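26th August

Came in on a Saturday to get the planner sorted before the week starts. The building was quiet and the air conditioning was off until 9, so I did the reading part first and left the arm alone.

The problem from yesterday is still the same one. Gosling (our motion planner wrapper, for when I reread this and have forgotten) gives a good path to the pregrasp pose and then a bad one for the last stretch. The wrist rolls over late, and the elbow swings out wide to make up for it. In simulation it looks odd but harmless. On the real arm it trips the joint speed limit and the controller stops everything.

I went through the logs from 25 runs. In 8 of them the planner picked a different inverse kinematics solution for the grasp pose than it had used for the pregrasp pose. That explains the roll. The two poses are solved separately, and nothing tells the second call to stay near the first. I had assumed the seed was being passed along. It was being passed, but Silen resets it to the home position whenever the scene is updated, and we update the scene right before the approach. I wrote that code in the spring, so I have only myself to complain to.

The fix was short. I keep the pregrasp joint values outside the scene object now and hand them back in as the seed. I also added a check on the distance between the two solutions, and if any joint moves too far the planner rejects the pair and tries again. Planning takes a little longer. I can live with that.

Then bottles. I stayed with the neck grasp and the tray, same as all week, and left the perception settings where they were.

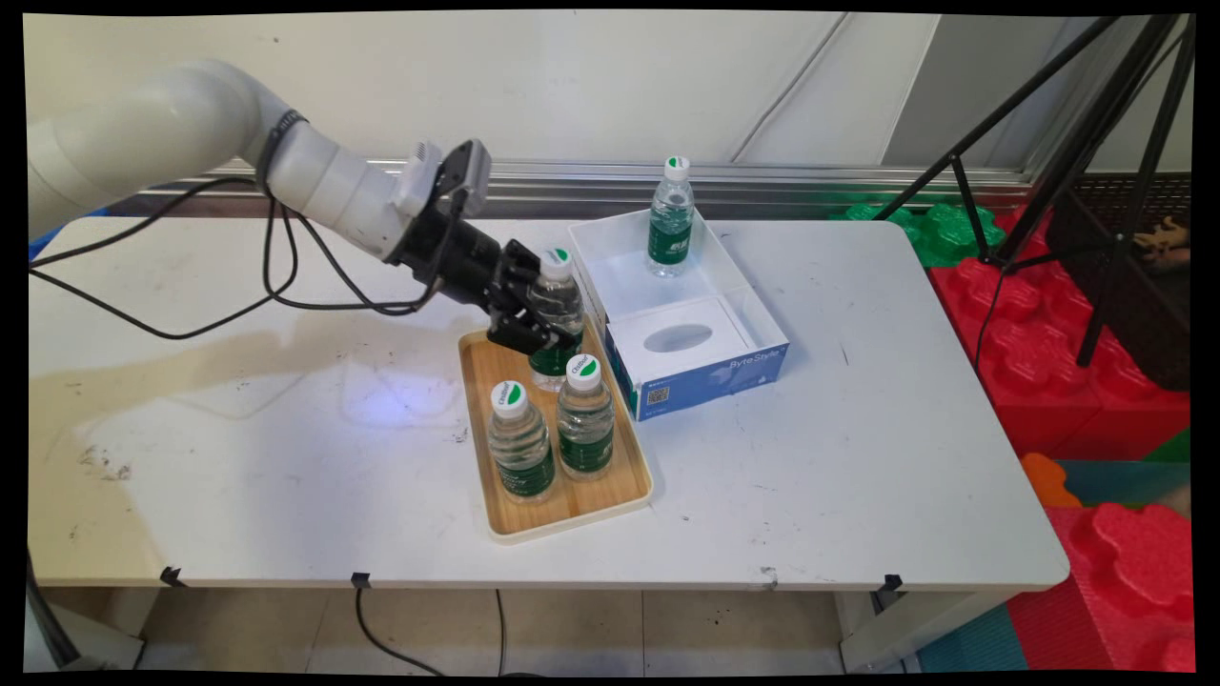 Why not plan the whole approach as one straight line in Cartesian space? Straight lines near the edge of the reach run into joint limits, and the interpolator then fails partway with no useful message, so I only use one for the final few centimeters.

Perception is the next thing. Burutico fits a cylinder to the point cloud, and clear plastic gives it very little to work with. Most of the points it gets are on the label, and the height estimate wanders because of it. I have been adding a fixed offset from the label center to the neck - ugly, but the bottles are all the same type. For anything else it would be wrong. I want to try finding the cap in the color image and using the depth only for the tray surface.

Also changed the logging so the chosen joint solution gets written out with each plan. It should have been there from the start. I lost 3 evenings to this because the log only kept the end effector pose, and the pose was correct every time.

Things left for Monday: write a test for the seed being lost on scene update, move the speed limits out of the launch file, and ask the Wundden people if their driver reports the stop reason or just the stop. If it only reports the stop I will have to guess from the joint velocities again.

The proper demo is in September. Pushed the branch, did not merge it. Had a late lunch at my desk and forgot to charge the laptop.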